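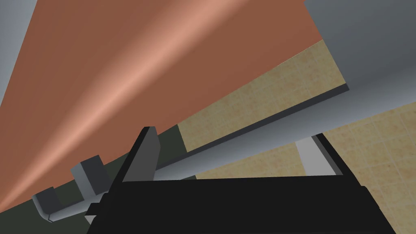 **Figura 3.** Vista simulada desde la pinza. Panel naranja arriba, superficie de baldosas beige detrás del brazo.

### 3.2 Recogida de demostraciones en simulación

Las demostraciones se grabaron todas en el simulador, sin pasar por el robot físico (ver 3.4 para la transferencia). Dos operadores, Laiba Mohmand y Khurram Mirani, teleoperando por turnos. Total: 300 episodios válidos. De ellos, 100 reservados para validación y nunca vistos en entrenamiento – la partición se hizo por semilla de escena, no por episodio, para evitar fugas.

Cada episodio guarda: imagen de muñeca, imagen externa, posiciones articulares, apertura de la pinza, acción comandada. Todo con la misma marca de tiempo. En la primera versión del grabador (marzo) la acción iba desfasada un paso respecto a la imagen; esos datos se descartaron enteros. Repetir salió mas barato que corregir.

La vista de muñeca es la que más pesa en la política y también la más incómoda. Como se aprecia en la Fig. 3, la carcasa negra de la pinza ocupa toda la parte baja y tapa buena parte de lo que queda detrás; los dedos asoman por encima, uno a cada lado. Probamos a recortar esa zona antes del codificador. Peor resultado: la red pierde la referencia de los dedos y cierra antes de tiempo. Se dejó la imagen completa.

Aleatorización entre episodios: color de las superficies grandes, textura del suelo, posición de la luz, pose inicial del brazo. Los brillos sobre superficies lisas (la franja rosada del panel naranja en la misma figura) se mantienen a propósito. Sin ellos el modelo fallaba en el banco de Iltville, donde hay reflejos por todas partes.

Criterio de descarte: colisión con el entorno, pausa larga del operador, objeto fuera de alcance al terminar. Revisión manual a cargo de Tahira Jadoon – lenta, pero el filtro automático dejaba pasar demasiadas colisiones leves. Los episodios dudosos los vieron 2 personas; en caso de desacuerdo, fuera.

Queda un sesgo conocido. Ambos operadores tienden a acercarse al objeto desde el mismo lado, y la política lo imita. Shigeru Kawaguchi propuso espejar las trayectorias; no sirve directamente, el brazo no es simétrico y algunas poses espejadas quedan fuera de los limites articulares. Pendiente. Los efectos sobre la tasa de éxito se discuten en la sección 5.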